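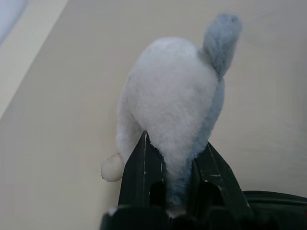 Gullow Opens Enrollment for Second Self-Guided Journal Program

24 October 2022 – Gullow, a publisher of workbooks on habits and personal goals, has opened enrollment for Drudent, a four-month journal program for adults who are changing jobs or going back to school.

Drudent follows Onuoha, the company's first program, which began in July and signed up 876 people. Members get a printed journal and a short weekly writing task. They can also join two group calls a month – both optional.

"People told us they wanted fewer pages and more time to think," said Gorazd Mujić, program director at Gullow. "We cut the daily entries and kept the weekly ones. If you miss a week, you pick up at the next page."

The new program has space for 1405 members. Places are given in the order that forms come in. Onuoha members may move to Drudent at no extra cost and keep their current journal.

Group calls will be held on Rorneo, the company's member site. Recordings will not be made.

Enrollment forms and sample pages are on the Gullow website under Programs. Press requests should be sent through the contact form, marked "Drudent."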